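The left one stopped closing all the way again

2018-10-16

So I lost most of a day to a gripper, and I'm writing it down mostly so I can find it again in January when it happens a third time.

We've been doing the hand-held stuff at the Ernville place, two grippers, one per hand, with the marker cubes on top so the tracking knows where each one is. I love this setup! You just pick things up and put them down like a normal human and the data comes out the other end. Except that after lunch the data coming out the other end said my left hand was drifting sideways, a little more every run, while I was standing perfectly still and feeling pretty smug about how steady I was.

First I blamed the light, obviously. Then I blamed the markers and wiped every face of both cubes (no change). Then I restarted Wuveck, which takes forever to come back up, and it cheerfully told me everything was fine. It was not fine. I did the rest-the-tips-on-the-table check, both hands, hold for 25 seconds, and the right one sat there like a rock and the left one wandered off.

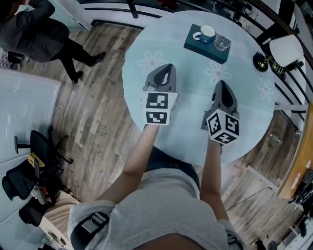
What finally gave it away was a click. Tiny one, only when I squeezed. One of the 2 screws under the cube mount had backed out, so the whole cube was rocking whenever the fingers closed, and of course the software thought my wrist was doing it. It also explained the not-closing thing, because the loose screw head was catching on the linkage. One fault, two symptoms, four hours.

The annoying part is that 72 runs from the afternoon are now junk. I tried correcting a few of them by hand and gave up — the wobble isn't the same twice. They're in a folder called "no".

I've put threadlocker on both grippers and ordered more screws from Holzer, who will only sell them in bags of 800, so if anyone over in Fidmont needs very small screws, please write to me. I also added the click test to my start-up list, right after charging the batteries.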